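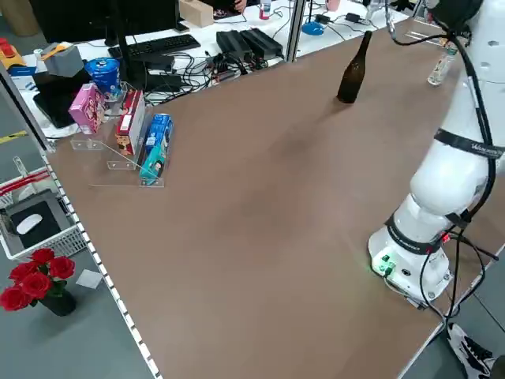

*Brown tabletop, white perforated edge strip.*

I have been putting off writing up the resurfacing of my desk top, mostly for want of a finish I was happy with. The top is a solid beech panel I bought second-hand, 210 cm long. The previous owner had waxed it over an old varnish, so nothing would stick to it properly.

## Stripping

Wax has to come off before any sanding, otherwise the paper clogs and the heat drives the wax further into the grain. I used white spirit and a coarse cloth, changing the cloth as soon as it started to drag. Four passes were enough for the upper face. The underside I did twice and left at that.

The varnish came off with a card scraper. I started with a chemical stripper from Surkau, which softened the varnish well enough on the flat but left a gummy line along the edges that took longer to clear than the scraping would have. For a larger job I would skip it.

## Sanding

Grits were 80, 100, 150 and then 180. I stopped at 180 on purpose. Hardwax oil needs some tooth, and beech sanded much finer than that takes the oil unevenly. Between 150 and 180 I wiped the surface with a damp cloth, let it dry overnight and knocked back the raised grain by hand.

One warning about beech: it moves a great deal across the grain. My panel had cupped by 3 mm in the old owner's garage. Two weeks flat on battens in the spare room, with air to both faces, took most of that out. The rest I left to the frame, which holds it through slotted holes so that it can still move.

## Finish

I tested three products on offcuts.

- **Zustero Matt Oil.** Thin, easy to spread, slightly yellow once cured. A mug of tea left a ring after an hour.
- **Hoshino hard oil, clear.** Thicker, and needs a pad. No ring from the same mug. Dries to a low sheen, not a true matt.
- **Bosside water-based lacquer.** Best resistance of the three, but it raised the grain badly and any repair means taking the whole top back.

I went with the Hoshino. Two coats on top, two underneath, 24 hours between them. Both faces need the same treatment or the cupping comes back. Coat one used 156 ml for the upper face, and coat two used less than half of that.

The fault I made was leaving too much oil on the back edge during the first coat. It went tacky and had to be rubbed out with a grey pad and a little fresh oil. Ten minutes after application, anything that still looks wet should be wiped off.

Used cloths went outside, opened out flat on the paving to dry. Oily rags left in a heap can catch fire without any help.

## Since then

I did the work in February and have used the desk daily. There is a dull patch where my right forearm rests, and one dent from a dropped clamp. The dull patch came back with a teaspoon of oil on a cloth. The dent I steamed with a wet rag and an iron, then oiled again, and it can still be felt but not seen.

Next on the list are the drawer runners, which stick in wet weather.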